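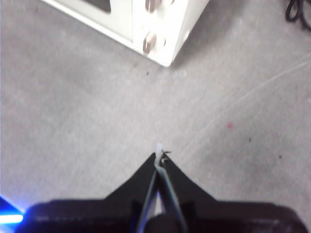 How does a robot arm learn to turn a knob? A person guides it through the motion many times, the arm's movements and camera views are recorded each time, and a learning system is trained on those recordings.

Skornholm has completed the first round of a collection project that does this with ordinary kitchen appliances. The round ran through February and produced 1,987 recorded examples of an arm reaching for, touching, turning and letting go of controls that people use at home every day. The examples will be used to train Tuvo, the company's control software for small arms.

"We already had plenty of recordings of arms picking up blocks and cups," said Pankaj Srivastava, who leads data collection at Skornholm. "Knobs are harder. You have to approach from a workable angle, hold on through the turn and then let go without dragging the appliance along with you. We wanted examples of all of that, including the ones where the operator gets it wrong and has to go back."

Each example starts with the arm in a resting position and ends when the operator releases the control or gives up. Operators steer the arm by hand from a second, matching arm. They are given a short written instruction such as "turn the lower knob to the right" and a time limit, and the rest is left to them. Joint positions, gripper opening and wrist camera video are saved together on one clock.

Appliances are moved between attempts. An operator may find the same appliance turned toward the arm, turned away from it or set at a corner angle, and the starting distance changes as well. Part of the round was recorded at floor level and part on a workbench - the two sets are labeled separately so that they can be compared in training.

Of the 1,987 examples, 322 are marked as failed attempts. These stay in the set. A further 272 show a recovery, in which the operator missed or slipped on the first try and finished the task on the second or third. Recoveries are counted as successes but carry their own label, and Skornholm expects them to be the most useful part of the round.

Checking was carried out by Grukley, a data review firm that has worked with Skornholm on two earlier projects. Reviewers watched each recording from start to finish, corrected the written instruction where it did not match what the operator did, and marked the moment of first contact. Recordings with dropped video or a clock error were removed before the final count.

The second round will be recorded at Horrocks, where Skornholm has taken a larger workspace with room for three stations. It will cover push buttons, sliding switches and hinged doors. The target is 500 examples for each type of control, with the same rules for labeling failures and recoveries. Operators from the first round will train the new ones.

"What we changed most during February was the instructions," said Srivastava. "At first they were too detailed and everyone moved the same way. Once we cut them down to one line, we got a much wider spread of approaches, and that is what the software needs to see."

Skornholm plans to share a portion of the first round with university groups on request. Groups that ask for access will receive the wrist camera video, the arm positions and the reviewed labels, along with a short guide to the file layout. Tuvo itself is not part of the release.

Requests for access and questions from the press should be sent to the Skornholm data collection office, attention Pankaj Srivastava.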